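Socks keep losing their partners, any system that works?
Laundry & Linens board

pebbleporch
Asked in May, 16 replies hidden

We're a household of 6 and I swear we own 1000 socks, none of which match! I just cleared out the hall closet in our place on Hirkell Street and filled a whole bag with singles. I would love a fresh start. Do you buy all one kind? Pin them together? Fold, roll, hang? Tell me everything, I'm weirdly excited to fix this.

marquez_mom
Oh, I love this topic! What changed our lives was giving each person one color and sticking to it. Mine are gray, my oldest picked green, and so on down the line. Sorting takes me as long as one song on the radio now. Buy several identical pairs at once, so when one gets a hole you toss that single sock and the rest still match.

The other half is laying them out flat before you pair anything. I used to dig through the basket one at a time and it drove me nuts. Spread them on a table in a row, toes the same way, and the pairs jump right out at you!

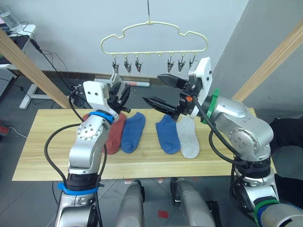 Socks laid out flat, hanger overhead.

Then fold each pair in half. Please don't ball them up, it stretches out the cuffs (mine were ruined within a year).

tallgrass_sinach
mesh bag. one per person, socks go in dirty and come out clean, zip it shut. done

Mesura500
Seconding the mesh bags, but don't stuff them or the socks in the middle come out soapy. I fill mine halfway and they wash beautifully. Also check the rubber gasket on your washer if it's a front loader! I pulled three baby socks and a hair tie out of ours and felt like I'd won a prize. Keep your singles in a shoebox for a month before you toss them, plenty of partners turn up inside fitted sheets.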